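October
By Yuxi Pan and Guoqing Xiong
4 min read

2.3 Errand tasks and the road segment

Most published work on household robots stops at the front door. The robot folds a towel, loads a dishwasher or wipes a counter, and the trial ends. Yet when we asked households which chores they would most like to hand over, errands came up often: collecting a parcel, returning bottles, taking a coat to be mended. The same holds for small workshops, where a part is often picked up from a supplier across town. We therefore treat the errand as a single chore with two indoor stages and a road segment between them.

The road segment is usually left to the driving literature and scored on its own terms. We score it as part of the chore. A trip that ends safely at the wrong entrance counts as a failure, as does one in which the load arrives on its side. Under this rule the Cuvoteck planner, which does well on indoor tasks, lost more errands between the two doors than inside either of them.

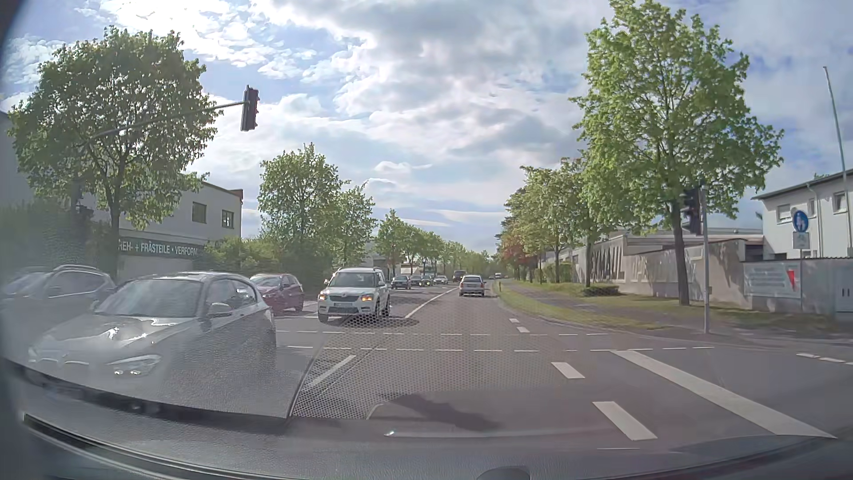

Figure 2. Road segment of an errand, seen over the dashboard: an intersection with oncoming and turning traffic on the left.

Intersections account for much of the difficulty. The planner must decide which vehicles matter, which lane marking applies to it and which signal governs its own approach – all while reflections from the windshield lie over the road surface. A person making the same trip settles these questions with little effort and may be thinking about the shopping list. Current models settle them well in clear cases and poorly when a signal head is turned away or partly hidden by leaves.

We collected 1,000 road clips and kept 800 after removing those with missing speed data. Jiahui Kang and Yiran Tang labelled each clip separately, and Muchen Dong resolved the cases where they differed. Labels cover the relevant vehicles, the governing signal and the action a careful driver would take next. Clips were split by route so that no junction appears in both training and test sets.

The Fornine baseline uses the same labels but receives no information about the load. Its results are given in Section 4 beside those for the full errand.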